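4.2 Recording examples

The Pikum manual promises a working policy from 42 examples. Treat that number with suspicion. Our cup task took 2,111, and Gaetano Monti still would not leave it running alone.

1. Close the gripper and bring it back over the table.
2. Set out the cup and the tray. Change their positions between takes — a model trained on one layout learns one layout.
3. Start recording, then move the arm. 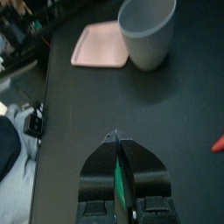
4. Stop as soon as the task is done. Long idle tails teach the arm to idle.
5. Mark the take good or bad before starting the next.

Note: The "auto-label" option marks a take good if the gripper closed at any point. Leave it off.

Caution: Keep loose cables out of the arm's reach. The software stop takes up to 2 seconds, whatever the status bar says. Use the red button on the controller.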